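Help wanted: pantry and cold drinks person at Fillbridge

Hi, I'm Siobhán, and I look after the shared kitchen and the drinks cooler at Fillbridge, the community workshop building by the old rail spur. We've got potters upstairs, a print shop in the back, a sewing room, and a long kitchen on the ground floor that everybody ends up in sooner or later. I've been doing the stocking on my own since last summer and I love it, but it has gotten away from me! So I'm looking for one part-time person to come in and share it with me, starting in February if we can manage it.

The job is 58 hours a month. Most of that falls in the morning, from 7:30 until we run out of things to unpack, and the rest you can spread out however suits you as long as the cooler is full before the evening classes come in thirsty. It's paid, it's on the books, and you get lunch on any day you work (soup, usually, and the bread is very good).

So what would you be doing? Mainly cans. We go through an awful lot of soda and seltzer in this building. The delivery comes to the side door on flat cardboard trays, and somebody has to bring them in, check them against the slip, and get them onto the right shelves with the older ones pulled to the front. It sounds like nothing and then you do it with a potter reaching over your shoulder for a ginger ale. You'd also wipe down the cooler, keep the dry shelves in order (rice, crackers, coffee, tea, that kind of thing), write the shopping list, and take the empties out to the Plastix bins, which have one slot for bottles and another for metal and a very firm opinion about which is which.

I'm fussy about lids, I'll say that right up front. People drink straight from the can in here, so every can that goes in the cooler gets its lid wiped first. Clean damp cloth, once over the flat part, then along the groove at the rim and around the tab where the dust likes to sit. While you're there you look at the tab and the scored part of the opening. If the tab is bent up or the score looks nicked, it goes in the returns crate. Dents low down on the side I don't mind so much. A dent up at the rim, or a lid that's domed when it ought to be flat, I want out of the building.

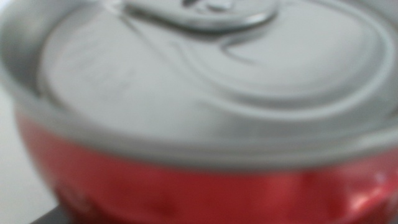
Cirilo Cortés would like it noted that he thinks the wiping is overdone, that a quick rinse under the tap a tray at a time gets the same result in half the time, and that whoever takes the job should feel free to try it his way. Fine, Cirilo! I've tried it. You end up with wet cans sliding around on the shelf and soggy cardboard all over the floor. But if you come in with a better method than either of ours, I'd be delighted to hear it, and I mean that.

What I'm hoping for in a person: you show up when you said you would, you can lift a full tray of cans from the floor to waist height (we have a cart for the longer trips), and you don't mind a bit of repetition. Handwriting I can read would be lovely, the shelf labels are all done by hand. You don't need kitchen experience. If you've worked in a corner store or a school cafeteria or restocked your grandmother's basement you'll know most of it already. I'll work alongside you for the first 2 weeks and after that we'd split the mornings between us.

Some things to know before you write. The kitchen has 4 steps down from the side door, and the ramp is around the front, so if the steps are a problem tell me and we'll have the delivery moved to the front. The radio is on most of the time. The Grorkberg cooler hums, and it does a sort of shudder when the motor cuts out, and you stop hearing it after a while. Parking is free behind the print shop but please leave the spot by the kiln vent open.

To apply, send me a few lines about yourself and which mornings you could do. No resume needed, though I'll read one if you have it handy. One person I can call who has worked with you would help. You can drop a note in the wooden box inside the front entrance, marked "Pantry," or hand it to Girish Rajput at the desk any time before 4 p.m. and he'll get it to me. I'll ask people in for a short chat and a half-hour try at the shelves, paid, so you can see if you like it before you say yes.

If the hours don't suit you but you'd like to fill in now and then when one of us is away, put that in your note too. I'm keeping a list by the coffee maker.

Siobhán Ó Dubhghaill
Fillbridge kitchen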